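Steamed buns on a Thursday

I have been promising a bun post since May, and a few of you have been very patient with me, so let's finally get to it. Thursday is bun day at our place. It began when the Orley bakery stopped doing them, and I sulked for a week before deciding I could jolly well learn to make my own.

The dough is the same one I use for everything – plain flour, yeast, a spoonful of sugar, warm water and a bit of oil. I knead it until my arms complain, then leave it under a clean tea towel while I get on with the filling. Everybody has their favourite, and mine is cabbage and mushroom with plenty of white pepper. Each bun gets 40 grams of dough, weighed, as my early batches had one giant and several sad little buttons.

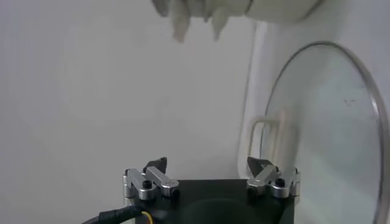 Do the buns need a second rest once they're shaped?
They do, and I give them up to 40 minutes with a towel over the top, until they feel light when you pick one up. In a cold kitchen I let them go a little longer.

The pleating is the part people worry about, and I was hopeless at it for ages. Pinch, turn, pinch, turn, and keep your thumb tucked inside so the filling stays put. If the top comes out wonky, give it a little twist and call it rustic!

For the steaming itself I've grown very fond of an electric steamer. I like being able to set it up on a table away from the stove, and a glass lid means I can peek without letting all the steam out (I am a terrible peeker). Leave plenty of space between the buns, keep a plate close by, and when the time is up, turn off the heat and wait a few minutes before you lift the lid. 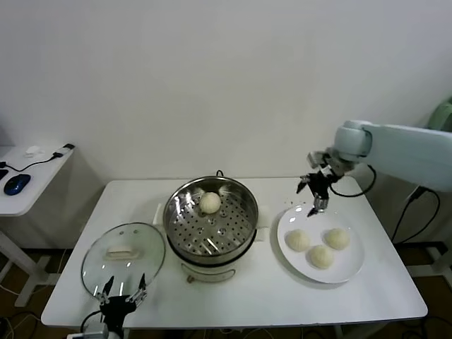 Three buns on the plate and one on the steamer tray.

Any leftovers freeze beautifully once they're completely cool. I steam them again straight from the freezer for breakfast, with chilli oil and a big mug of tea.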